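The Vilaswood Account

The agency of Hsieh & Dallosano had held the Vilaswood account for 26 years when the client requested, in writing, that all advertising cease.

Chia-hao Wu, Director of Placement, read the letter to the senior staff on Wednesday. Vilaswood wished to learn whether anyone would notice its absence. The agency was instructed to bill at the usual rate and to report monthly on the effect.

A plan was accordingly drawn up. The company's 294 billboards in Wikitska were to be painted a plain gray. Radio time would be purchased and left silent. Some 3,000 households would receive an envelope containing a blank card. 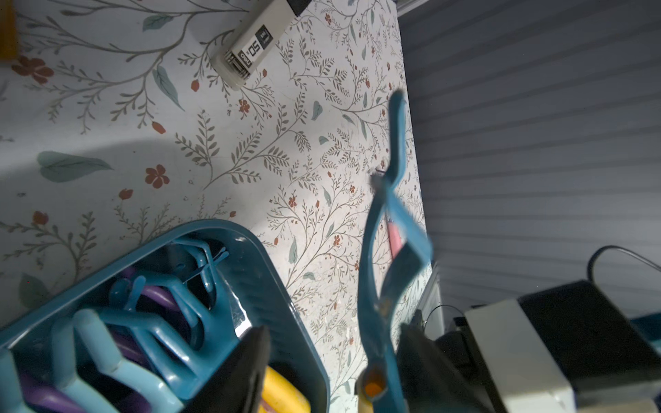

Red flowers and pale teal leaves on a white ground.

The first report was delivered in April. Two residents had written to ask what the gray boards were selling. A third had returned the card with a check enclosed and the words "one, please, medium."

Mr. Wu recorded the check under Miscellaneous Income and sought guidance from the client. The reply came by courier before noon. Vilaswood was pleased with the response and wished to double the silence.

Mr. Wu signed the order. He then closed his door, turned off the lamp, and began to draft the second card, which took him until evening.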